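Report to the Drummond Fund on the Plullport workspace
Second period, Wednesday, July 15, 2026
Prepared by Ekua Bonsu, Astidau

1. Summary

The money for this period was £3,038. We have used it for the ceiling lights, for cleaning of the brick wall and for the small works near the entrance. Three tasks from your letter are finished and one is late. I explain the late one in section 4.

2. Entrance and door

The entrance was the part that people complained of most. The glass door with the dark frame closed badly in the first winter, and the heating bill was high. The hinges are now adjusted and a new closer is fitted. The green exit sign above the door is lit, and the white wall at the left side was painted again, with two coats. I ask the users to keep chairs away from the way out. We have office chairs with wheels, and they travel easily to this corner, so we still must remind people of it.

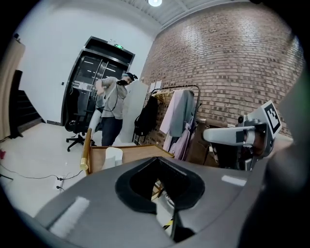

3. Ceiling and lights

The ceiling stays as it was, with the white ribbed metal panels. We discussed to cover it, but the offer from Vatier was too high for us, and many users told that they like it. The round lights are set directly into the panels. The work took 60 hours of the electrician, a little more than planned, for the reason that the old cables above the beam were not marked. Now every cable has a label and the plan is kept with the fuse box.

The brick wall was brushed and washed, without any chemical product. Some bricks are paler than the others and we did not try to make them the same. I think the wall looks well under the new lights, and in the evening the room is much more pleasant for working. 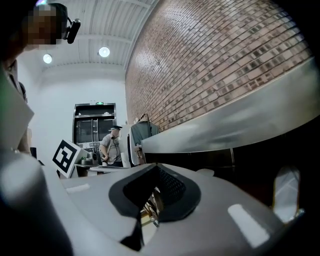
Ishbel Niven wrote to me after her evening in the room that the light is good for reading but a little hard on the eyes after two hours, and she would like to have a dimmer. She also asked if the bricks will be sealed, as she found red dust on her sleeve.

I have answered her that the dimmer is possible. It costs £170 with the fitting, and I would like your permission to take it from the reserve. The sealing of the bricks is not in the present budget.

4. What is late

The notice board for the bookings is not delivered. The supplier has given us a new date in November. Until then the bookings are on paper.

5. Next period

We will fit the dimmer, if you agree, and check the door closer again before the cold weather. The receipts are sent separately by post.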